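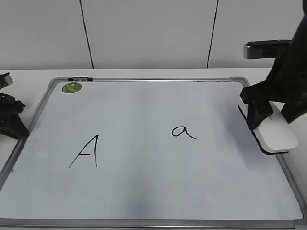
Do I need neat handwriting to join?
Come as you are, scrawl and all. Most of our members hadn't picked up a pen for fun in years.

Jindley is a handwriting school for grown-ups, and we love letters! We began with one evening class above the Cukik bakery and now have 124 members, all learning big letters first and little ones after. 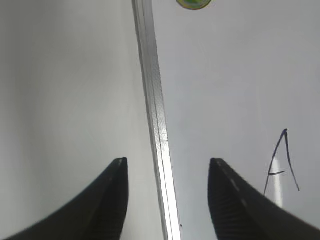
We teach on whiteboards laid flat on the table, so your whole arm can join in and a wobbly stroke is gone with one wipe. Paper comes later (there's plenty of it, 2,000 sheets a term).

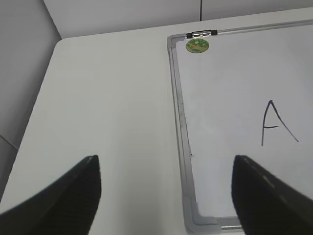

Jindley Letters Team
We plan the lessons, look after the boards and pens, and run the Tuesday drop-in at Cluninus Hall. A capital A can fill a good half hour, and we never tire of it – where the crossbar sits changes the whole letter.
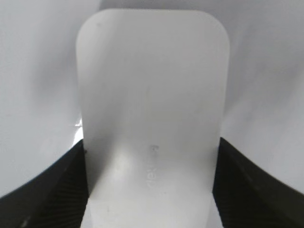
White plastic, with faint raised lettering

New starters are welcome at any point in the term.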